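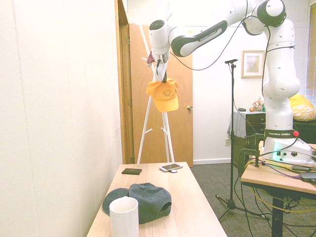

Figure 5. The arm holding the yellow cap, with the coat rack behind it.

5. Teaching Steleno a hanging task

By now you should have the arm talking to the control computer and the camera calibrated (section 4, and please do go back to it if you skipped the last page, as plenty of us have). In this section you will record demonstrations of putting a cap on the rack, tidy them up in Asar, and hand them over to Steleno, the planner, so that it can have a go by itself.

Set aside an afternoon for your first time through. Once you know the menus it goes much faster, and Girish Negi's notes at the back of this manual list all the keyboard shortcuts.

Before you start

Lay out the things you want on the table. A few extra objects are welcome – a mug, a phone, a wallet, a second cap in another colour – and the planner copes better later on if it has met a bit of clutter early. Keep the rack standing clear of the table edge so the arm can come at the hooks from above.

Caution: Keep the stop button within reach of whoever is sitting at the computer, and keep your head and hands out of the arm's reach while a plan is running.

Recording

1. Open Asar and choose New task. Type a short name in plain words, such as "cap to rack". The name is used as the spoken prompt too, so avoid underscores.

2. Click Scene check. Asar draws a coloured outline round each object it can find. If two things overlap, such as a mug standing against a cap, they may be given one outline between them. Click the outline, choose Split, and drag the line to where it ought to be.

3. Choose the object to be moved and mark it as Target. Mark the rack as Goal.

4. Press Record and guide the arm through the whole movement at an easy pace: down to the cap, close, lift, across to the rack, lower, open. Pause for a moment before you open the fingers, which gives Asar a clean place to put its marker.

5. Press Stop, then Keep or Discard. Be generous with Discard. A fumbled grasp teaches the planner to fumble.

6. Move the cap to a new spot and repeat until you have 7 good recordings.

Note: Soft things change shape when they are held. Tick Soft object in the task settings, or Asar will expect the outline to stay the same after the lift and will report a lost target (message 277).

Planning

7. Send the recordings across with File, Export to Steleno. The bar may sit still for a while near the end – do leave it be.

8. In Steleno, press Preview. The planned path is drawn as a blue line over the camera view. Check that it passes well above everything on the table, and raise the Clearance slider if you have any doubts.

9. Set Speed to Slow and press Run.

If the path bends back on itself close to the rack, delete the waypoint marked Approach and press Preview again. Cables that hang along the arm are left out of the collision model, so watch them yourself during the first few runs.

When you are happy, save the task and carry on to section 6, where Rekha Yadav explains how to chain several tasks together.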